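Search this site
Search
Home Posts Replies Media About

Vevden Allotment Association
A thread on the waiting list and the new plot rules, for members and applicants. 1/12

The association holds 239 plots on two sites, Vevden Lower Field and the Ekorton strip beside the railway. All are let at present. The rules below apply to both sites from December. 2/12

Applicants are placed on the list in the order in which their forms arrive. A form without a postal address cannot be entered. Applicants who have moved house in the past year are asked to write to Regula Kälin, who keeps the list. 3/12

When a plot falls vacant, the first person on the list has 15 days to accept it. An applicant may decline once and keep their place. After a second refusal the name goes to the foot of the list. 4/12

Potatoes, beans and onions remain the crops most often grown by new tenants. Maincrop potatoes may not follow potatoes in the same bed within three years. Blight was recorded on both sites last summer, and affected tops must be taken away and not composted.

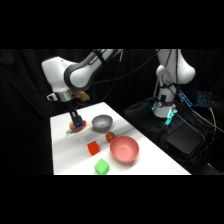 May a plot be shared between two households?
Shared tenancies are allowed where both names appear on the agreement. Each household is liable for the full rent, and if one leaves the other may keep the plot without going back on the list. 6/12

Water: the standpipes will be turned off for the winter and on again when the risk of hard frost has passed. Hoses may be used to fill butts but must not be left running unattended. The tap nearest the Ekorton gate has been repaired by Marius Radu, to whom the association is grateful. 7/12

Sheds: the largest permitted size is unchanged. Concrete bases are no longer permitted. Existing bases may stay until the tenancy ends, when the outgoing tenant must remove them. Drawings for new sheds should go to Gion Tanner before any timber is bought. 8/12

Inspections will take place twice in the growing season. A plot found to be less than half cultivated will receive a letter, followed by a second visit. Illness, bereavement and caring duties will be taken into account if the association is told of them.

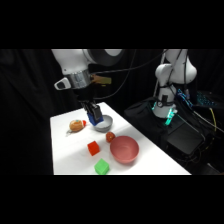

A tenant who receives a letter may ask for the second visit to be put back by one month. The request must be in writing and should say what work is planned. Some 19 letters were sent last season, and 2 tenancies were ended as a result. 10/12

Bonfires are not permitted on the Ekorton strip at any time. On the Lower Field they may be lit after 6 pm, in the winter months only. 11/12

Printed copies of the rules are kept in the trading hut. Comments on the wording may be sent to Annelies Zwahlen, secretary. 12/12

Contact | © Vevden Allotment Association | Back to top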